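Visiting the Prellura: your questions answered

When do the doors open?
The foyer and bar open an hour before the performance. The auditorium opens 30 minutes before, unless the company on stage has asked for a later time. Sunday matinees follow the same pattern.

Where can I collect my tickets?
From the box office desk to the left of the main entrance. Bring your booking reference and the card you paid with. E-tickets can be shown on your phone at the door. 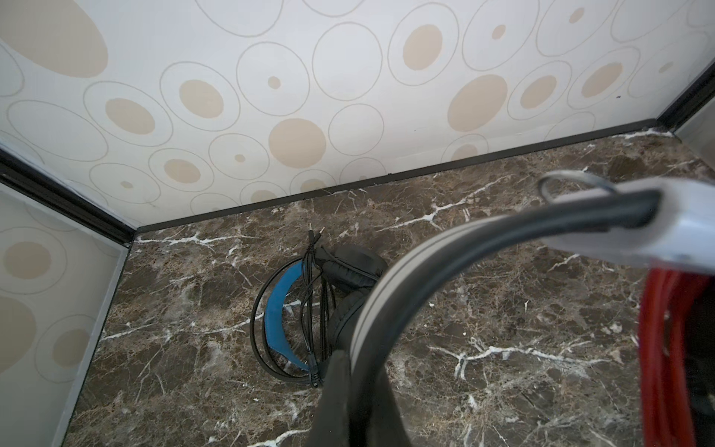
Grey rings and beige circles on a white wall.

Can I change the date of my booking?
Yes, up to 2 days before the performance, if there are seats left on the new date. You pay the difference if the new seats cost more. We don't charge a fee for the first exchange. Exchanges can't be made online at the moment, so please ring or call in.

Can I get a refund?
We refund tickets in full if a performance is cancelled. The money goes back to the card you used and can take a week to appear. If a show has sold out we will try to resell your tickets for you, but we can't promise a sale.

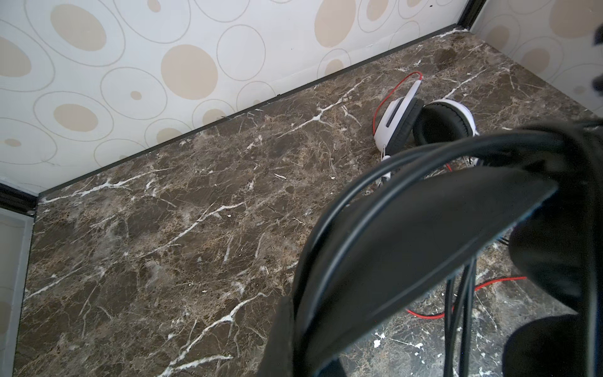 Resold tickets are credited to your Prellura account and the credit lasts until the end of the following October.

How many seats are there?
The main house seats 2,000 across the stalls, circle and balcony. The balcony is reached by stairs only. The Flernska Studio, on the ground floor, is unreserved seating and has level access from the street.

What happens if I'm late?
Latecomers are let in at a suitable break, which may be the interval. Some studio shows have no interval and no late admission. This is stated on the show's page.

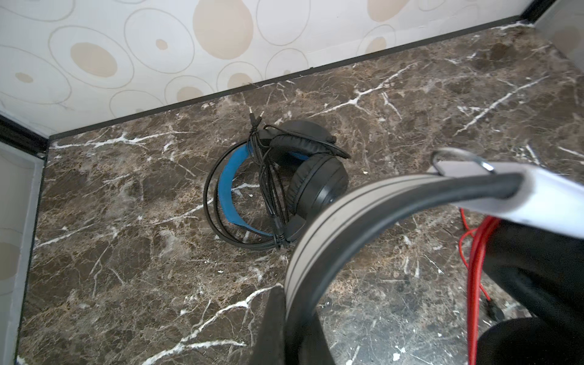
M. Ayele
Front of House Manager

Can children come on their own?
Anyone under 16 needs an adult with them for evening performances. Each show has its own age guidance and we ask that you read it before booking. Babies need a ticket too, even if they sit on your lap.

Is there a group rate?
Groups of 15 or more get a reduced price on most weekday performances. Contact the box office to arrange this, as the discount doesn't show online. We can hold group seats for a week without payment. 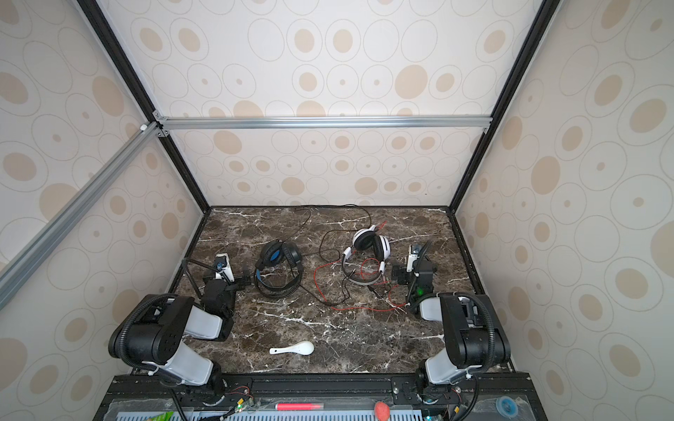

Where can I park?
The Clenico car park is behind the theatre and is pay and display. It closes at midnight. Blue badge spaces can't be reserved, so allow extra time on busy nights.

Can I bring food and drink?
Drinks bought at our bars can be taken to your seat in a plastic cup. Please don't bring hot food into the auditorium.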